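Lollstead: part-time keeper for a two-armed robot

Lernus is looking for one patient adult to look after a robot that has two arms, two grippers and no sense of when to stop. The post is based in the Lollstead rooms, marble floor and all.
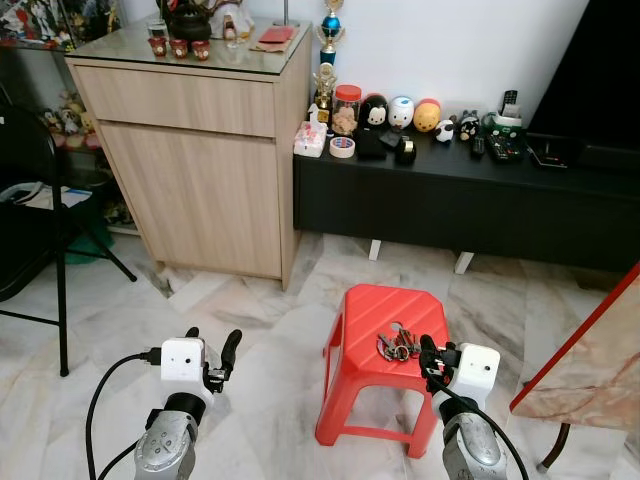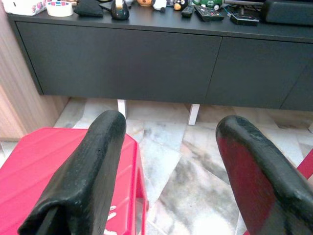

Page last changed: Mon 24 November

You will set up the cell each morning, check the wrist screws, see that the gripper cables have room to move and clean the finger pads. Pads wear and go grey, and we would like them swapped before the robot starts dropping keys. Repairs are logged by you, in words Vilém Paulík can read. He has returned entries for the phrase "gave it a wiggle".

You will also put the red stool back where it was. Often.

You need steady hands, a set of hex keys you are fond of, and 2 years of mending something with joints. Bicycles count. Printers count double. We don't ask for a degree, and Vitória Macedo would prefer that you didn't mention yours before lunch.

Pay is £440 a week for four days. There is a tool allowance of £1,000 a year, which Besent pays late. The contract runs to the end of June.

To apply, write to Shona Ellery at Lernus with one page on the last thing you repaired and whether it stayed repaired. Interviews last an hour and include changing a finger pad while Liam Heffernan watches in silence.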